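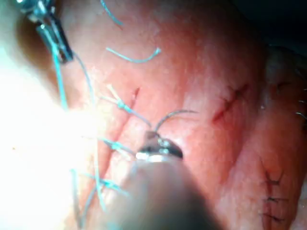

Dirau Suture Rack, 22 bin
Skastska Clinic & Theatre Supply

$1,189 ex GST. In stock, grey or white. Other colours by order, allow extra time.

Wall rack for boxed sutures. Holds standard dispenser boxes on their side, label out, so you can read size and expiry without pulling half the shelf down. Bins tilt forward. Load from the top, take from the bottom — oldest stock goes first, no more finding a dead box at the back in January.

Powder-coated steel frame, clear bins. Bins lift out for cleaning. Wipe down with your usual hospital grade stuff, no bleach please, it clouds the fronts.

Sizes
Width 104 cm
3 rows, bins removable one at a time
Fixings for stud walls included. Masonry anchors not included

Dividers slide, so a narrow box and a wide one can share a bin. Coloured label strips come in the carton, plain white ones too. Most clinics sort by absorbable / non-absorbable first, then by gauge, then needle shape. Up to you. Just write it on the end panel so the locum can find the curved needles. 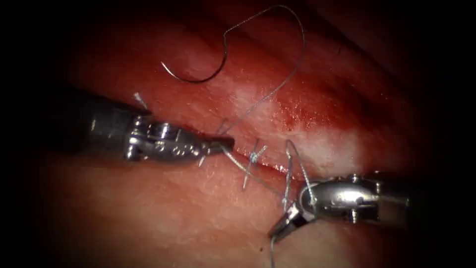 Trolley version
Same bins, on castors. Two lock. Taller than the wall rack so check it clears your bench before ordering, we've had a couple come back. Price on request.

Spare parts
Bins sold singly. Dividers in packs. The older Gondudden rack takes the same dividers but NOT the same bins, the lip is diferent. Send us a photo if your not sure which one you've got.

Delivery
Ships flat, two people to hang it. Metro free, regional quoted at checkout. Mac Mathúna does our freight and will ring before they come — put a mobile number on the order, not the switchboard.

Returns
Unused and in the carton, fine. Opened label strips, no.

Page updated 26 Jul 2023. Prices subject to change.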